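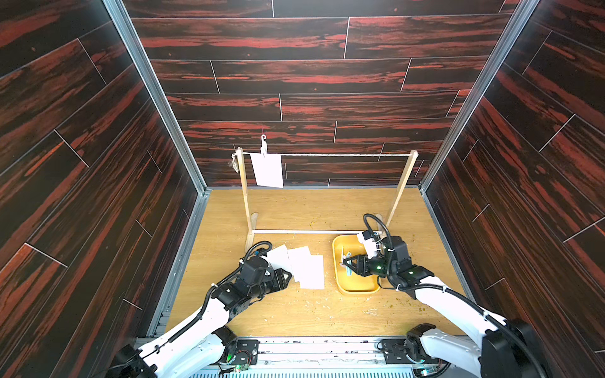
Our clothesline setup, one card up and three on the floor

Student project: two arms hanging cards on a line, need opinions
Posted October 21, 2021

plankton_pete
Hi all! First post after lurking since March. My group in the robotics class picked "hang the cards on the clothesline" as our term project (we call it Lurnuta, long story). Left arm does the cards, right arm gets a clothespin out of the yellow tray, then they're supposed to meet at the cord. We've logged 300 practice runs by remote and the policy we trained is... okay? It picks up a card nicely and then pinches it so the corner folds. Do we need more runs or are we doing something dumb?

gearmuffin
More runs. Our club was stuck at the same spot and we ended up with 2,128 before the clip part got reliable. Boring answer, sorry!

ohmslaw_ann
I'd disagree with that. If all 300 runs start with the cards fanned out in the same place, you can record till graduation and it'll still only know that one spot. Move the cards. Move the tray. Turn the pin around.

plankton_pete
Um, yeah, the tray has never moved. We put tape marks down at the start and were pretty proud of them.

gearmuffin
OK fair, lose the tape. I still say 300 is low for a two-arm job, though.

tinwhistle
Can I be picky about the walls? That dark plank pattern is really busy. We had wood grain in our Iveo entry and switched to plain gray panels, and I swear the thing calmed down.

ohmslaw_ann
White cards on dark brown is about the best contrast you could ask for, I'd leave it. Sweep the floor, though – there are crumbs all over the lower right.

plankton_pete
Ha, will do. We like the planks so they're staying for now. Plan is 2 tray positions this week, then mixed-up cards, and I'll post how the folding goes. Does anyone have softer fingertips they like? The Moodley lab handout says foam tape but ours peels off.

tinwhistle
Thin silicone sheet, glued. Let it sit overnight before you run anything.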